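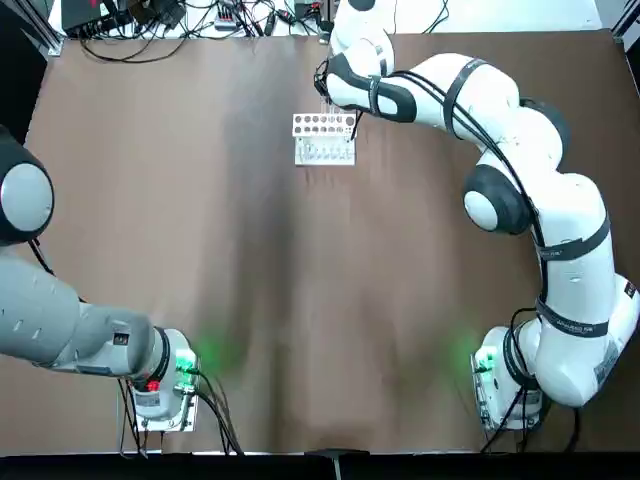 Workshop tips: recording examples on a two-arm bench

These are notes from the bench at Nesholm, put together for people who are setting up to record demonstrations for a learning system at home or in a small shop. Most of it is ordinary workshop housekeeping. The task we use throughout is picking up and moving a small white rack.

Cover the table. A plain matte cover in one color is best. Glossy tops throw reflections that move when the arm moves, and the model may learn from them. Brown works well with white labware. Clip the cover at the near edge so it can't creep toward you over a long session.

Clear everything you don't need. Pens, tape, your coffee. If it was on the table for half the examples, it has to be there for the other half too, and you won't remember where it stood.

Strap cables along the outside of the arm, and leave slack at the elbow. Move each joint through its full travel by hand before you tighten the last strap. Cables that go to the power supply can lie along the back or front edge, well outside the reach of the grippers.

Check both views before the first take. We keep one camera at head height looking down the table and one fixed camera that takes in the workspace. Wipe the lenses with a dry cloth. Mark the stand feet with tape — a knocked camera is the most common way to lose an afternoon.

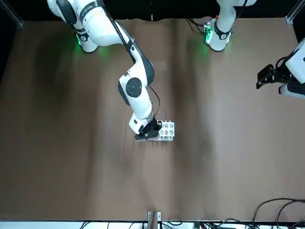 Grip the rack by one end and go slowly on the last inch. A fast approach looks fine on screen, but the rack skids when a finger touches early. If it skids, finish the take anyway and label it as a bad grasp. Don't delete it. Gediminas Jankauskaitė sorts ours into a separate folder, and we use them later for recovery practice.

Change the starting position every time. Slide the rack a few inches, turn it a little, bring it closer to one arm. People fall into putting it back in the same spot without noticing. A list of positions taped to the wall helps. Ours has 30, and we go through it in order and start over.

Park the idle arm. When only one arm is working, the other should hold still in a pose you can repeat. Save that pose and call it up at the start of each take.

Keep takes short. Ours are cut off at 60 seconds. Anything longer usually means the operator got lost, and it's quicker to reset.

Write the log as you go: take number, start position, operator, good or bad. A paper notebook is fine. The Bastum set reached 2456 takes before we sorted it, and the first 300 had no operator names. Those had to be left out of one comparison.

Stop when your hands get tired. Tired operators overshoot and then correct, and the corrections end up in the data. Switch over every half hour if there are two of you.

At the end of the day, copy the files to a second drive, then power down the arms with the grippers open.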